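September, from the Wosarham Speedway Park press office

WOSARHAM ADDS A TWO-DAY VINTAGE MOTORCYCLE WEEKEND TO NEXT SEASON

I've been sitting on this one for weeks and I'm so glad I can finally type it: vintage motorcycle racing is coming back to Wosarham! We've signed with the Kelen Classic Racing Club to host a full two-day meeting next June, with practice in the mornings, racing every afternoon, and the paddock open to anybody holding a ticket.

If you were here the last time old bikes ran on our circuit, you'll remember the noise bouncing off the back of the grandstand (and the smell, which hung in my jacket until Thanksgiving). That was a one-day show squeezed in ahead of a car event. This time the bikes get the whole place to themselves.

Kelen is bringing 13 classes, from small-bore two-strokes up to the big open twins, plus a sidecar race on both afternoons. The club has 263 entries penciled in already. We'll be using the long course, with the Moldovan chicane in place at the end of the back straight. I know some of you love that chicane and some of you write to me about it — riders asked for it, and it stays. 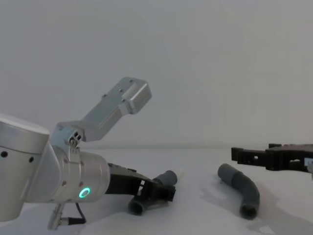 Two curved tubes on a white tabletop, with a robot arm on either side.

Tickets go on sale in October at the gate office and on our website. We're releasing 1,000 weekend passes at the early price, and once those are gone the regular price kicks in. Kids 12 and under get in free with a grown-up. Your pass covers the grandstand, the grassy bank at Turn 4 and the paddock, so bring a folding chair and pick your spot. Camping is extra and has to be booked ahead. Last time we had people turning up with tents at ten at night, and I'd love to skip that part!

We've done some work on the place, too. The runoff at Turn 7 is wider, the pit wall has been rebuilt, and there's a new gravel lot off Wellbridge Road with 1,235 parking spaces. Motorcycles park free next to the main gate, on hard standing, so your kickstand won't sink if it rains.

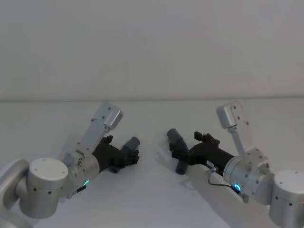 RIDERS, READ THIS BIT

Entries go through the Kelen club and not through us, so please don't send me your forms (I'll only forward them, slowly). You'll need a current race license and a bike that fits one of the class rules. Tech inspection opens at 7 a.m. both days in the long garage behind the tower. First practice goes out at 8:30, and the rider meeting is at 8:00 sharp by the flagpole.

There's a parade session at lunchtime for folks with an old bike and no wish to race it. Leathers, gloves, boots and a full-face helmet are required, and passing isn't allowed.

Reporters and photographers can apply for credentials through the press office from January on. Trackside spots are limited, so get in early — I'll answer everyone, promise.

Posted by the Wosarham press office

RECENT NEWS
Wellbridge Road entrance reopens to race traffic
Track day calendar: fall dates added
Camping at Wosarham: rules and booking
Turn 7 runoff work finished
Corner marshal training sign-up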